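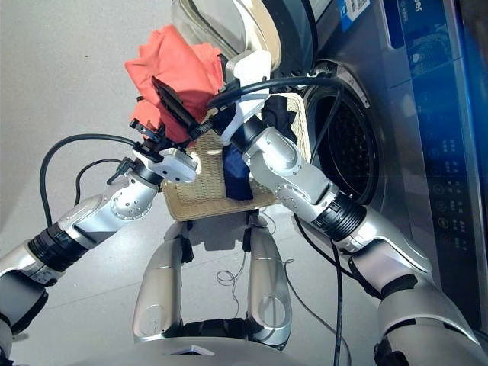 When I asked Soo-ah Ahn how long it takes her to do a load of washing at home, she laughed and said she had no idea. "I put it in when I walk past, and I take it out when I remember. I couldn't tell you what my hands are doing. I'm thinking about dinner."

She can tell you a great deal about what a machine's hands are doing, though. Soo-ah has spent the past four years at Dratberg, a small company that works on household robots, and most of that time has gone into laundry. We met over tea in the office kitchen, where she had brought a plate of sesame cookies and a notebook so full of loose papers that it needed two rubber bands. I had planned on half an hour and stayed until the cookies were gone.

I wanted to start with the big question, the one my mother asks every time I mention this subject - can they do it yet?

"Your mother is asking the right thing," Soo-ah said, "but she has to tell me which part. Carrying a basket of clothes to the washer, yes, pretty well. Getting most of the clothes into the drum, yes, on a decent day. Getting all of them in, with no sock hanging over the rubber so the door won't close? Then I start to look at my shoes."

Her team keeps a tally, and she was happy to read it out to me. In July they ran 100 full loads, starting with a basket of mixed clothes and ending with the door shut. The robot finished 80 of them without anyone stepping in. I said that sounded rather good, and she tilted her head from side to side.

"It sounds good until you live with it. One time in five you have to get up and go see what's wrong. If a dishwasher did that you would send it back the same week. And these were our clothes, in our room, with our machine. My sister's laundry room has a shelf at exactly the wrong height and a cat."

I asked what makes clothes so hard, when robots have been putting cars together for decades. She pulled the dish towel off the oven door and dropped it on the table between us.

"Where would you pick that up?" she said. I took hold of a corner. She dropped it again and it landed in a different lump, and I had to think for a second, which pleased her very much. "A car door is the same door every time. A shirt is never the same shirt twice. You grab a sleeve and the rest of it decides for itself where to go, and maybe it takes a pair of tights along."

Two arms help a lot, she told me, and this was the part of the conversation where she got up out of her chair to show me with an empty cookie plate. With both hands on the basket you can hold it level, and you can also tip it toward the drum and let gravity do some of the job. The trouble is that the hands are then busy. Something has to let go to push the last things in, and the basket sags on that side, and a person makes up for it with a hip or a knee without ever noticing.

"We spent weeks on the hip," she said. "We don't have a good hip."

Her colleague Faizal Lumbantobing came in around then to fill his water bottle and was talked into sitting down. Faizal came to Dratberg from Fitcombe, a commercial laundry that washes for hotels, and he has a different view of the whole business. On a shop floor, he pointed out, nobody carries a basket. The sheets come down a chute and the washers tip to be filled, and a good shift at his old plant could get through 2000 sheets.

"We changed the building so the machine could be dumb," he said. "At home you can't change the building. People like their kitchens how they are, and I don't blame them."

He thinks the shop floor will get useful robots first, for the in-between jobs such as sorting and feeding the folding line. Soo-ah agrees about the order but is more hopeful about homes than he is. She would start with people who find the bending hard. For someone with a bad back, she said, a robot that takes ten slow minutes and needs a hand now and then might still be worth having in the house.

"My father would shout at it," she added. "But he'd use it."

I asked whether she'd let one do her own wash. She thought about that while she put the rubber bands back on the notebook.

"Towels, today. Jeans, sure. My good wool sweater, no, but I don't let my husband wash that either."

Faizal wanted to know which sweater, and they were still discussing it when I went to find my coat.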